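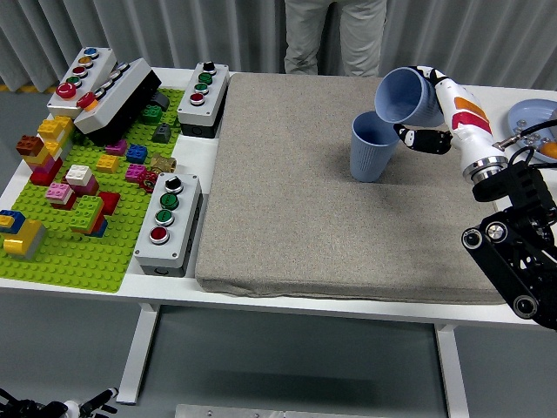

How often should the arm bench be checked during a test block?
Before the first run of the day, and again after any stop.

Search this site Go

Bench checklist, cup stacking trials
Wed 19 August – checked by Paraschiva Toma

1. Felt pad flat, edges not lifting. OK.
2. Gripper closes fully and opens on command. OK. Fingers wiped.
3. Cups free of cracks. One replaced, rib split near the rim.
4. Arm cabling clear of the joints through full travel. OK after re-tying.
5. Push-button boxes on the left half stay outside the arm's reach. Comment: mark their places with tape.
6. Stop tested from the operator's side. OK.
7. Speed limit set to up to 330 mm/s. OK.
8. Log running before the arm is powered. OK.

Result to date: 76 per cent of 3,527 attempts placed without a second grasp. Attempts after a failed item 4 are left out of the count – see the Punilex method note.

Gralthorpe bench group | Contact | © Bovadico | Back to top

3 comments

Hrvoje Lazarević: Does a slipped cup count as a second grasp?

Paraschiva Toma: Only if the gripper opens again.

Phúc Đoàn: Please add a line for loose bricks on the baseplate.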